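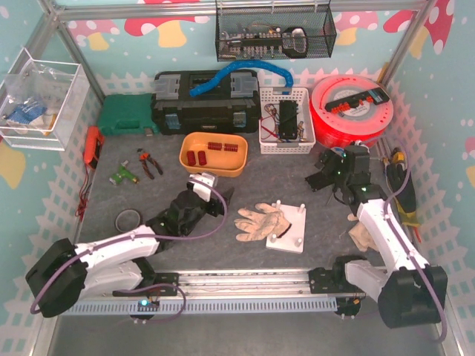 **작업 셀 운용 규칙, 2주차 유인물**

지난주에 나눠드린 규정집 Lallitus 읽어 오라고 했는데, 솔직히 다 읽은 분 손 들어보라고 하면 저도 좀 민망합니다. 저도 처음 받았을 때 목차만 보고 덮었거든요. 그래서 오늘은 순서대로 안 나가고, 실습실에서 제일 자주 부딪히는 조항부터 제 식으로 풀어보겠습니다. 원문 표현은 시험 전에 각자 한 번은 보세요. 제 말투로 외워 와서 답안에 쓰시면 채점하는 제가 곤란해요.

실습은 목요일 오후, 1445호입니다. 복도 끝 방이고, 문 앞에 신발장 있는 쪽 말고 그 맞은편이에요. 매 학기 누가 꼭 반대편으로 들어갑니다.

## 용어부터 맞추고 갑시다

우리 수업에서 **셀**은 프로파일로 둘러싼 공간 전체를 말합니다. 작업면, 벽, 레일, 팔, 거기 달린 케이블까지 다 셀이에요. "로봇"이라고만 하면 누구는 팔 하나를 떠올리고 누구는 그리퍼만 떠올려서 점검표가 엉망이 됩니다. 그러니까 점검표에는 꼭 "왼팔 그리퍼", "오른팔 팔꿈치 케이블" 이렇게 써 주세요. 왼쪽 오른쪽은 레일 앞에 선 사람 기준입니다. 작년에 로봇 기준으로 쓰자는 의견도 있었는데(이해는 해요, 로봇 쪽 논문은 대개 그렇게 쓰니까) 우리는 사람 기준으로 통일했습니다.

**작업 범위**와 **도달 범위**도 다른 말입니다. 작업 범위는 과제에서 팔을 보내기로 정한 구역이고, 도달 범위는 팔이 물리적으로 갈 수 있는 데 전부예요. 손을 넣어도 되는지 판단할 때는 무조건 도달 범위로 봅니다. 과제가 가운데에서만 이루어진다고 구석에 손을 넣으면 안 돼요. 양팔 셀은 두 팔의 도달 범위를 합친 다음, 겹치는 구역을 따로 표시합니다. 우리는 그걸 **공유 구역**이라고 부르고, 여기 규칙이 제일 까다롭습니다.

**정지**는 세 가지 정도로 섞어 쓰시던데 구분합시다. 프로그램이 다음 명령을 기다리는 건 대기예요. 제어기가 서보를 붙잡은 채 멈춘 건 유지 정지고요. 구동 전원이 빠진 게 차단입니다. 눈으로 보면 셋 다 가만히 있는 팔이에요! 첫머리 사진만 가지고도 이 팔들이 셋 중 어느 쪽인지 저는 말 못 합니다. 오른팔 손목에 초록 불이 들어와 있어도 마찬가지예요. 불빛 뜻은 장비마다 다르니까 설명서에서 확인하기 전까지는 "초록이니까 괜찮겠지"가 근거가 될 수 없습니다.

## 셀에 손 넣기 전

이 부분은 좀 딱딱하게 적겠습니다. 실습실 벽에도 같은 내용이 붙어 있어요.

1. 같이 있는 사람에게 "들어갑니다"라고 말하고 대답을 듣는다.
2. 제어 화면에서 양팔 모두 차단 상태인지 확인한다. 한 팔만 확인하고 들어가지 않는다.
3. 비상정지 버튼 위치를 눈으로 본다.
4. 소매, 목걸이, 사원증 끈, 긴 머리를 정리한다.
5. 손을 뺀 다음 "나왔습니다"라고 말한다.

1번이랑 5번을 부끄러워하는 분들이 많아요. 저도 처음엔 혼잣말하는 것 같아서 작게 중얼거렸는데, 작게 말하면 그냥 안 한 걸로 칩니다. 둘이 하는 작업에서 이 두 마디가 빠지면 그날 실습 점수에서 깎을 거예요. 미리 말씀드렸습니다.

2번은 Zanon 쓰는 조가 특히 조심하세요. Zanon 화면은 탭이 팔마다 따로 있어서, 왼팔 탭에서 차단을 누르고 기분 좋게 들어가면 오른팔은 그대로 살아 있습니다. 양팔 통합 차단은 메뉴 안쪽에 있어요. 왜 거기 넣어놨는지는 저도 모르겠고, 단축키를 등록해서 쓰시는 걸 권합니다.

참고로 소프트웨어 정지는 비상정지를 대신하지 못합니다. 편해서 자꾸 쓰게 되는데, 화면이 얼어버리면 같이 얼어요. 그럴 때 버튼 찾느라 고개 돌리는 시간이 제일 무섭습니다.

## 작업면에 뭘 두고, 뭘 안 두는가

제가 좋아하는 주제라 좀 길어질 수 있어요.

Lallitus는 셀 안의 물건을 대상물, 배경물, 이물로 나눕니다. 대상물은 이번 과제에서 집거나 옮기는 것, 배경물은 과제에서 안 건드리지만 배치도에 올라 있는 것, 이물은 배치도에 없는 것입니다. 똑같은 펜치라도 배치도에 있으면 배경물이고 없으면 이물이에요. 물건이 지저분해 보이느냐는 기준이 아닙니다. 공구로 꽉 찬 작업면도 배치도와 맞으면 통과고, 휑한 작업면에 배치도에 없는 나사 하나가 굴러다니면 불합격이에요.

그래서 첫머리 사진을 두고 "합격이냐 불합격이냐" 물으시면, 배치도를 옆에 놓기 전엔 답이 안 나옵니다. 대신 배치도가 없어도 볼 수 있는 게 있죠. 저라면 이런 걸 먼저 챙겨 봅니다.

**끈처럼 생긴 것.** 왼쪽에 기대어 있는 계측기에서 빨간색과 어두운색 리드선이 엉킨 채로 늘어져 있죠. 리드선, 전선, 끈, 늘어지는 튜브는 전부 "선형물"로 묶어서 따로 점검합니다. 선형물은 한 군데를 건드리면 반대쪽 끝이 움직여요. 계획기가 장애물로 잡은 모양이랑 실제 모양이 달라지기 쉽고, 그리퍼 손가락에 한번 걸리면 계측기까지 같이 딸려 옵니다. 과제 대상이 아닌 리드선은 감아서 묶고, 과제 대상이면 시작 모양을 정해 둡니다. 정해 두라고 해서 한 올 한 올 맞추라는 얘기는 아니고요, 어느 구역 안에 있으면 된다는 정도면 됩니다.

**팔 아래에 들어간 것.** 베이지색 장갑 하나가 오른팔 아래팔에 일부 가려져 있습니다. 이렇게 카메라에서 팔에 가려지는 물건은 시작 자세를 잡을 때 한 번 더 봐야 합니다. 팔을 치우고 찍은 사진이랑 시작 자세에서 찍은 사진, 둘 다 남기세요. 귀찮아도 둘 다입니다. 시작 자세 사진만 있으면 나중에 가려진 쪽이 어땠는지 알 방법이 없어요.

**걸쳐진 것.** 다른 장갑은 하얀 페그가 달린 판 위에 일부 걸쳐 있죠. 천이나 가죽처럼 모양이 변하는 물건이 고정된 구조물에 걸치면 당길 때 힘이 어느 쪽으로 갈지 애매해집니다. 판이 바닥에 고정되어 있는지 아닌지 점검표에 적는 칸이 있으니 꼭 채우세요. 사진으로는 고정 여부를 모릅니다. 손으로 (차단하고!) 살짝 밀어보는 게 제일 빨라요.

**비치는 것.** 반투명 뚜껑, 투명 비닐봉지, 아크릴 상자. 깊이 센서가 싫어하는 것들만 모아 놨네 싶으시죠. 이런 물건이 셀에 있으면 깊이 값만 믿고 간격을 잡지 말고 실측 치수로 충돌 영역을 넣습니다. 벽에 붙은 아크릴 상자처럼 움직이지 않는 건 한 번만 재면 되니까 미루지 마세요.

**위로 솟은 것.** 작업면 높이만 생각하다가 제일 많이 놓치는 부분입니다. 공구함 위로 휘어 올라간 파란 튜브나 뒷벽에 걸린 철망 바구니 같은 거요. 팔은 물건 위로 넘어 다닙니다. 경로를 검토할 때 위에서 본 그림만 놓고 하지 말고 옆에서 본 그림도 꼭 띄우세요.

## 케이블 이야기

보라색 케이블이 손목 쪽에서 아래팔을 타고 내려와 팔꿈치를 돌아가는 게 보일 거예요. 외부로 빼는 케이블은 여유를 얼마나 주느냐가 늘 고민입니다. 짧으면 관절이 끝까지 접히거나 돌아갈 때 당겨지고, 길면 고리가 생겨서 어딘가에 걸려요. 학기마다 같은 질문이 들어와서 아예 순서를 적어 드립니다.

- 관절별로 과제에서 쓰는 최대 각도까지 저속으로 천천히 보낸다.
- 각 끝 자세에서 케이블이 팽팽해지는 곳, 고리가 가장 커지는 곳을 사진으로 남긴다.
- 양팔을 서로 가장 가까운 자세로 보내고, 한쪽 케이블이 다른 쪽 팔에 닿을 수 있는지 본다.
- 묶음 끈은 링크의 움직이지 않는 구간에만 건다. 관절을 가로질러 묶지 않는다.

세 번째 항목을 빼먹는 조가 정말 많아요. 팔끼리의 충돌 검사는 소프트웨어가 해주는데, 모델에 케이블을 안 넣었으면 그 검사는 케이블을 없는 걸로 칩니다. 공유 구역에서 느리게 움직이라는 규칙도 절반은 이것 때문에 생긴 거고요.

레일 앞쪽 배선도 같이 봐 주세요. 작은 회로 기판이나 가는 전선이 드러난 곳은 팔꿈치가 아래로 처지는 자세에서 간격이 확 줄어듭니다. 사람 팔꿈치도 조심이에요. 앞에 서서 몸을 기울이다가 옷자락으로 건드리는 경우, 저는 제 눈으로 봤습니다. (제 옷자락이었어요.)

## 배경과 벽

벽지 무늬 얘기를 왜 안전 수업에서 하냐고들 하시는데, 데이터 품질도 운용 규칙에 들어갑니다. 버섯이랑 울타리 무늬든 민무늬든 상관없고, 규칙은 단순해요. 한 세션 안에서는 배경을 바꾸지 않는다. 바꿨으면 세션을 새로 연다. 기록지에 무늬 이름을 적는다. 이름은 조에서 정하되 "그 귀여운 거" 같은 이름은 반려합니다. 진짜로 받은 적 있습니다.

벽지가 들떴는지도 봐야 해요. 들뜬 종이는 팔이 지나가는 바람에도 움직이고, 그리퍼 끝이 스치면 찢어집니다. 모서리 쪽부터 손바닥으로 눌러 보시면 돼요.

## 기록은 어떻게 남기나

우리는 Khaemba 양식을 씁니다. Skundarine 과제에서 쓰던 걸 수업용으로 줄인 거라 칸이 좀 어색한 데가 있어요. "인계자" 칸은 수업에서는 앞 조 이름을 쓰시면 됩니다.

Skundarine 때 시연 기록이 거의 3000건 쌓였는데, 그중에 시작 사진이 빠진 것들 때문에 제가 주말을 여러 번 날렸습니다. 팔이 이상하게 움직인 기록보다 사진 없는 기록이 훨씬 골치 아파요. 이상하게 움직인 건 틀어보면 보이기라도 하죠. 그래서 수업에서는 시작 사진이 없으면 그 세션은 제출해도 안 받습니다.

기록에 꼭 들어갈 것만 추리면 이렇습니다.

| 항목 | 쓰는 법 | 자주 하는 실수 |
|---|---|---|
| 배치도 판 | 파일 이름 그대로 | "최신"이라고만 씀 |
| 시작 사진 | 팔 치운 것, 시작 자세 | 한 장만 올림 |
| 정지 사유 | 대기, 유지, 차단 구분 | "멈춤" |
| 개입 | 손 넣은 시점과 이유 | 끝나고 한꺼번에 씀 |
| 이물 | 발견한 위치, 치운 사람 | 치우고 안 씀 |

마지막 줄, 이물은 치웠더라도 쓰셔야 합니다. 같은 자리에서 같은 게 계속 나오면 어딘가 풀리고 있다는 뜻일 수 있거든요. 작은 금속 부품은 특히 그렇습니다. 셀 안 물건에서 나온 건지 팔에서 빠진 건지 모르면 그날은 운용 중지하고 저한테 연락 주세요. 밤이어도 괜찮습니다. 답은 아침에 하겠지만요.

## 다음 시간까지

조별로 배치도 초안을 그려 오세요. 손그림 괜찮고, 대신 공유 구역은 색을 다르게 칠해 주세요. 선형물이랑 비치는 물건에는 별표를 달고요.

그리고 첫머리 사진을 보면서 "팔을 움직이기 전에 확인하고 싶은 것"을 각자 적어 옵니다. 위에서 제가 말한 것 말고 다른 걸로요. 힌트를 드리자면 뚜껑 위에 비스듬히 올라간 물건, 오른쪽 가장자리에 있는 물건들은 일부러 얘기 안 했습니다.

제출은 강의 게시판 3072번 글에 댓글로 달아 주세요. 메일로 보내시면 제가 잃어버립니다. 9월 안에 낸 건 늦어도 받아 드릴게요.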